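Moths in the pantry, do I have to throw out all the dry food?

Posted in Home and Kitchen, Wellum Neighbours Help
Asked by gumholm_renter

Hello everybody. I moved to Gumholm in September and I am renting a unit with an old pantry cupboard. Last week I found small brown moths near the ceiling, and then some thin web inside a bag of flour. I threw away the flour and also the oats. My problem is with the food which is still sealed, mostly pasta and rice. It looks fine to my eye, but a friend told me that the grubs can bite through plastic. I paid $18 for a trap from the hardware shop and it caught 6 moths in one night. Must I throw everything, or can I keep the sealed packets? I would prefer not to waste it.

3 replies

usuga77
Throw it all. Not worth the headache.

slowkettle
I had the same moths two years ago, so I will write what I did. Your friend is right, the grubs can get through thin plastic, and they also enter by a poor seal at the end of the packet. But you don't have to throw food that is clean.

1. Take everything out of the cupboard and look at each packet in good light, also in the folds and the corners. Long pasta is easy to check through clear film.
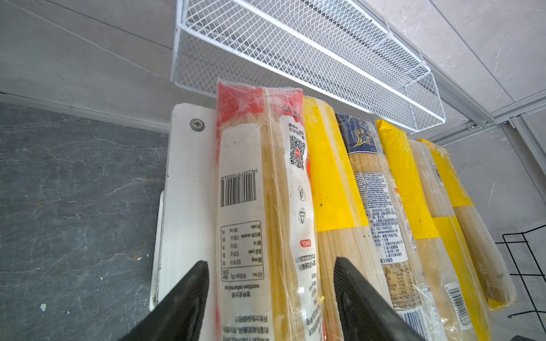
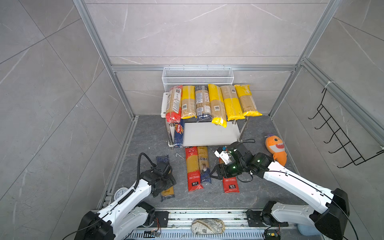 Dried spaghetti in packets, both photos.

2. Any packet with web, small holes or dust at the bottom goes in a tied bag, straight to the outside bin.

3. Put the clean packets in the freezer for one week. After, let them come back to room temperature before you open them.

4. Vacuum the shelves and the holes for the shelf pins, then wipe with warm soapy water. Let it dry well. Please do not spray insect killer where you keep food.

5. Store everything in glass jars or hard tubs with a tight lid.

Keep the trap up also after you stop seeing moths. It catches only the males, so it is more for telling you if they are still there. For me it took until the second month.

muveck_mum
Agree with the freezer. Check the bird seed and dry dog food too! Ours came from a bag of seed in the laundry and I had cleaned the kitchen twice before I looked there. Bay leaves did nothing for us.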